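Acta de la reunión de diciembre – Grupo de huerto y cocina Zutach

Comienza a las 18:40. Modera Junpei Tanabe. Se aprueba el acta anterior con una sola corrección: la variedad sembrada en el bancal norte era acelga, no espinaca.

1. Cosecha de otoño
¡Un otoño estupendo! Se han recogido 341 kilos entre calabaza, puerro y col rizada, la mejor cifra desde que llevamos el cuaderno. Las calabazas grandes siguen en el almacén y hay que darles la vuelta cada semana. Junpei trae semillas secas de la primera tanda, ya repartidas en sobres.

2. Comida de invierno
Se han apuntado 91 personas, niños incluidos. Menú acordado: crema de calabaza, empanada de puerros y compota de manzana con canela (la receta de Junpei, que gustó muchísimo el año pasado). Zotivetti nos presta las dos ollas grandes y hay que devolverlas limpias a la mañana siguiente. Queda por decidir el pan. Se pedirá precio al horno Shimada y, si no llegan a tiempo, lo amasamos nosotros – varias personas ya se han ofrecido con muchas ganas.

3. Riego
El programador Ultiro pierde la hora cada vez que se va la luz. Se acuerda cambiarle la pila y probarlo otra vez antes de comprar uno nuevo. La manguera del fondo necesita unos 26 metros de tubo.

4. Compras
Se aprueban 40 euros para servilletas, vasos de cartón reciclado y toallitas húmedas para las mesas. Los tiques, en el sobre de siempre.

5. Ruegos y preguntas
Se propone un taller de injertos para finales de invierno. Muy buena acogida – Junpei preparará un borrador con fechas y material.

Se levanta la sesión a las 20:05.

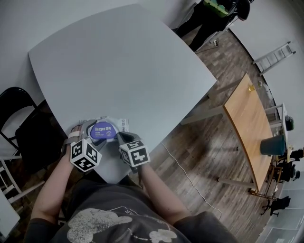
Paquete de toallitas húmedas sobre la mesa (punto 4).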